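Progress report, second period
Katene Food Stores: private label and shelf-space pilot
Prepared by Stelios Dimitriou for the Etau small grocers' fund

The short version is that the pilot is running, the money is mostly where the budget said it would be, and I am less convinced by the results than the first report made me sound. I would rather put that on page one than have you find it in the tables.

## What was funded

The grant pays for a trial of a store-brand dry goods range, sold under the name Herkis, in 4 of our stores. The idea, as written in the application, was that a small chain could win back shoppers who had drifted to discount stores if it had its own cheap rice, beans, pasta, flour and canned tomatoes, placed at eye level and priced below the national brands. We said we would carry 13 products by the end of this period. We have 10 on the shelf.

The missing three are the canned tomatoes, the chickpeas and the tomato paste. All of them come from the same packer, and the packer has moved our delivery twice. I have been told to expect them in March. I was told something similar last time, so I haven't put a firm launch date in the plan, and the shelf tags have not been printed.

## Sales so far

Herkis rice and Herkis flour sell. Rice has done well in every pilot store, and the store on the hill ran out of the large bags twice before the reorder level was fixed. Pasta is fine. Oats are slow. The split peas have barely moved, and I doubt better placement will save them, as they already have the best spot in the aisle.

The number that looks best is the one I trust least. Total dry goods sales in the pilot stores are up on the last period. That sounds like success until you look at the calendar. This period took in the holiday baking weeks and the last one didn't, and flour and sugar always climb then, whatever label is on the bag. We have no clean figure for the same weeks a year ago, because the old register system grouped dry goods with baking supplies and canned fruit. I am trying to pull those apart by hand from the supplier invoices. It is slow work and the result will have holes in it.

There is also the question of whether Herkis brings in new shoppers or just moves the ones we have to a cheaper bag. If a regular customer drops the national brand and picks up ours, we keep the customer, which is good, but the application promised you new households. I can't show you any yet. Loyalty card sign-ups are flat.

## The ordering software

Part of the grant went to a year of Zovum, the forecasting service that suggests weekly orders for each store. The sales pitch was that it would cut waste and stop us from running out. On dry goods, waste was never much of a problem. A bag of rice will wait.

Its suggestions were poor for the first weeks and have become reasonable. They are now close to what the store managers would have ordered anyway. Two managers like it because it saves them time on the order sheet. The other two check every line and change a good many of them, so I doubt it saves them a minute. I asked Zovum for a comparison of suggested orders against actual sales at each pilot store, and they sent a chart for a different chain with the name taken off. I have asked again.

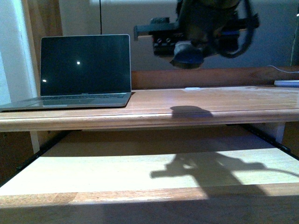 *Laptop on the desk, screen off.*

My view today is that we should not renew at the full price. If the fund sees a reason to continue, I would like it to be a reason we can measure.

## Shoppers' comments

We left comment cards at the registers and got 800 back, which pleased everyone, me included. Then I read them. The cards asked "Do you like our new Herkis range?" and gave a box for yes. A question like that gets the answer it is fishing for. Most people ticked it and wrote nothing.

The written comments are more useful. Several people asked for smaller bags of rice. A good number said the plain white label looks like the cheapest thing in the store and that they'd feel odd serving from it. One person wanted to know why the flour had moved away from the sugar, and so do I. It has been moved back.

## Money

Stock and labels are within budget. Shelving is over, since the end units for the smallest store had to be cut down to fit beside the freezer and we paid for the work twice. The overspend has been covered by Katene and won't be charged to the grant. The advertising line is almost untouched. I held it back on purpose, as I see little point in promoting a range with no tomatoes in it.

## Next period

- Get the three late products in, or drop that packer and find another.
- Take the split peas out and give the space to small bags of rice.
- Finish the year-ago sales figures, with the gaps marked.
- Redo the comment card with open questions.
- Decide on Zovum before the renewal notice is due.

I would also ask the fund to consider changing the main target. "New households" was my wording, and it was hopeful. Repeat purchases per store would be easier to count and harder to dress up. If you'd prefer to keep the original target, I will keep reporting against it, and the answer for this period is zero confirmed.

Invoices and the store-by-store sales sheets are attached separately.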